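# Trala two-arm recording kit, after three months

We bought the Trala kit to gather examples for a learning system that has to handle small parts: project boxes, bare circuit boards, that sort of thing. Before that we used a single arm from Delteck.

Setting up took 2 days, most of it spent on calibration. The manual is short and skips the cable routing entirely. Leave plenty of slack at the wrists, then check it again with both arms at full reach.

Recording is simple. One pedal starts an episode and a second one discards it. Our best run was 184 episodes in a shift, with 90 usable after review. Most of the rejects were hesitations by the operator - the software has no way to trim a pause, so the whole episode goes.

The grippers cope well with boxes. Flat boards are harder, and we re-record those more than anything else. We also change the clutter at the back of the table between batches, and the kit has no field for logging it. I keep a spreadsheet. 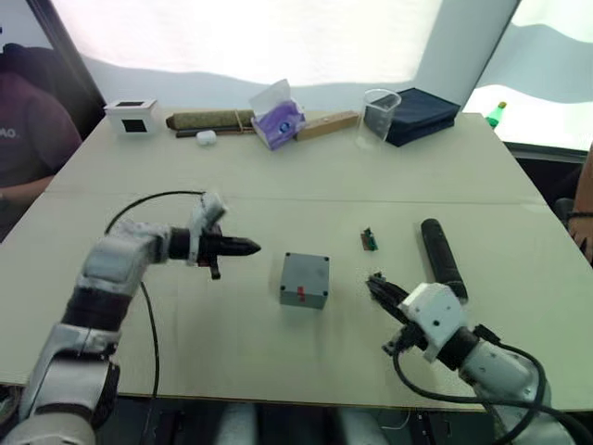
Tolera Lencho disagreed with me about the pauses, saying they should stay in, as a model trained only on smooth runs has no idea what to do when it gets stuck. We now keep the short ones.

Support answers within a day. Spare fingertips cost too much. I would buy it again, with 3 sets of tips in the first order.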